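Skip to main content
Robotics Club – Room & Kit Check
Hoststead annex, bedroom bay + main floor
Checked by: Kirstin MacRitchie
With: Elango Mathew (kit), Ewan Semple (electrics)
Month: February
Start 4:15, done by 5:30

Key: OK / FIX / STOP. STOP means no session in that bay till Agnes Gillies signs it off.

1. FLOORS AND WALKWAYS

1.1 Door to main floor clear – OK
1.2 Cables off walking routes – FIX. Bedroom bay again. Thin ones on the floor need clipping or a cover strip. Third month I've written this.
1.3 Stools pushed in when not used – OK mostly
1.4 Stands folded or footed flat – FIX, one leg clamp slipping, tagged with tape, Elango has it
1.5 Bags on the rack – OK

2. ELECTRICS

2.1 Power strips not chained – OK now. Was two chained behind the Bostley bench, Ewan took one out.
2.2 Plugs and cords, no splits – FIX. One charger cord nicked near the plug. Binned. Need a replacment before next build night.
2.3 LED strips, fixings tight – OK
2.4 Conduit brackets – OK, gave them a tug
2.5 Batteries on charge in the metal box only – STOP at 4:20, OK at 4:40. Found a pack charging on a chair. Whoever did this come see Agnes.

3. HAND-HELD GRIPPERS

3.1 Hex bolts on finger arms, snug – OK. Quarter turn on one, rest fine.
3.2 Pivot bolts – OK
3.3 Trigger returns freely – OK on white unit. Sticky on the spare, FIX, do not use for the fold task.
3.4 Finger tips, no sharp edges or cracks – OK
3.5 Wristbands on before you pick anything up – OK, everyone asked had one
3.6 Labels readable – FIX. Labels on the spare are peeling. Elango to reprint.

Comment on 3: students in the Grabner group keep doing up the bolts by feel with the long key. Use the short one. If a bolt won't go, leave it and say so, don't lean on it. We stripped one in the fall and it cost us the whole evening. Jean Drummond has ordered spares, pack of 200, so there is no excuse for running with one missing either.

Pinch check – fingers stay out of the jaws, even with the trigger let go. Say it out loud at the start of each session please, new people don't read the wall sheet.
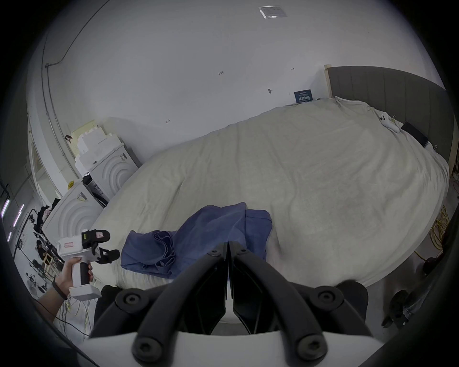 And same goes for handing a gripper over – handle first, jaws pointing at the floor. Saw two people pass one jaws first while I was writing this up. Not a big deal at this size but the arm kit comes in after break and I want the habit in place by then.

4. BED BAY (folding task)

4.1 Bed frame steady, no rocking – OK
4.2 Headboard fixed – OK
4.3 Sheet flat enough to work on – OK, could be better. Smooth it between turns.
4.4 Only task items on the bed – FIX. Cloth is fine, it's the task. Controllers and cases go on the shelf.
4.5 Wall marks – leave them, Ewan needs the heights. Pencil only, no more marker.
4.6 Foam blocks stacked so they can't slide – FIX, they are only leaning. Strap or lay flat.
4.7 Arch panels – OK but heavy to shift for one person. Two to a panel.
4.8 Hanging cable coil – OK, move further from the bed if you can

5. PEOPLE

5.1 Adult in each space when kit is live – OK
5.2 Hair tied, sleeves up – OK
5.3 First aid box – FIX, low on small bandages
5.4 Extinguisher tag in date – OK
5.5 Sign in sheet filled – FIX. Names missing from the Bretau team, again. If we have to clear the building I need that sheet to be right.

SCORE: 97 last time, lower this time, havent added it up – the battery thing knocks it down whatever the rest says.

TO DO BEFORE NEXT SESSION
Cable clips – Ewan
Clamp leg, spare trigger, labels – Elango
Charger cord – Jean, budget line 42
Foam strap – Kirstin
Battery talk – Agnes, 3 minutes, at the start, everybody

Recheck of items 1.2 and 4.6 before doors open. Send photos if I'm not in.

K. MacR.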